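Craddock desk top in gloss white
Reviewed by Rosalba Caputo, Sep 14, 2009

I didn't want to like this one and for the most part I haven't had to try very hard. The Craddock is a table top sold on its own, no legs, in gloss white, with a long edge that swoops in and out instead of running straight. The catalogue calls the swoop "organic". I call it the reason nothing sits flush against my wall.

I paid $483 for the top. Legs are extra, and the shop would dearly love you to buy the Sesitz ones, which are nice legs at a silly price. I put mine on a pair of old trestles from the shed and it's been perfectly steady, so if the salesperson tells you the top "needs" the matching frame, smile and keep walking.

Delivery took 20 days from the order, which was longer than promised. The carton had been dropped on one corner, but the corner inside was fine. Credit for the packing, then. The instructions are a single folded sheet that seems to have been written for a different model, and the drawing shows cable clips that weren't in my carton. I rang the shop and spoke to Eoin Ní Bhriain, who was polite and told me the clips were discontinued. The drawing, apparently, lives on.

On to the surface. The claim on the label is "wipes clean in one pass". Tea, yes. Texta, no. Beetroot needed a second go and a bit of bicarb, and I could still see it for a day or two when I got my head down at the right angle. Crumbs don't hide on gloss white and neither does dust, so if you're the sort of person who wipes a bench on the weekend and calls it done, you'll be annoyed by about Tuesday's worth of toast. I own a darker table, a Jurkemwood, that cost less and looks cleaner without being cleaner, and there's something to be said for that.

Scratches: a few hairlines so far, all from dragging pottery. I've stuck felt pads under anything heavy. The shop also sells a Salteck polish which is supposed to fill hairlines in. I tried it on one patch and couldn't tell you afterwards which patch it was. Make of that what you will. My neighbour Marijke De Graaf swears by the stuff, but she'd already bought the big bottle.

The colour is a proper white, a touch on the cold side. In a yellowish kitchen it looks like it wandered in from a dentist's. In our back room, with the plain dark wall, it comes up well, and I'll admit I like walking in and seeing it.

The faint grid is the feature I scoffed at most in the shop. It's pale enough that I forgot it was there for the first week, and I've since used it to line up wrapping paper, so I take back some of the scoffing. Don't use it for measuring. I checked it against a steel rule and it drifts a little by the time you get to the far side. Fine for keeping paper square, useless for cutting a mat board.
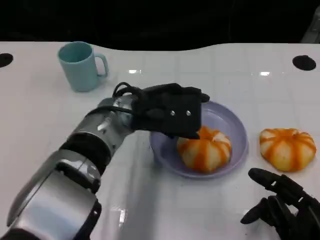
Glare is my main complaint, and it's the one I'd ask you to think about before handing over your money. Any light above this top comes straight back up at you. Even with nothing more demanding on it than a teal mug, a lavender bowl and a couple of those stripy orange and cream toy pumpkins, there's a hard bright rectangle sitting in the white near the mug's side of the table and a smaller spot over to the right. Now imagine reading a printed page there. I ended up moving my lamp to the floor. A matte version is supposed to be coming in February and I'd wait for it.

The other thing is the cable holes, one towards each back corner. They're black and round and plain. Handy if you've got a computer at each end, but I've got one lamp, so one of mine is just a hole that pens go down. Two plastic caps would cost the maker next to nothing.

As for the wavy edge, I've softened slightly. It's comfortable to lean on where it curves in, and the kids haven't got a sharp corner to run into on that side. It still wastes space, and you can't clamp anything to it properly. I tried a desk vise and gave up.

Would I buy it again? At full price, no. On sale, with your own legs and a lamp you can shift, maybe. Sowmya Subramaniam wrote in after my last review asking for a score out of ten, so: six. It'd be a seven with the caps.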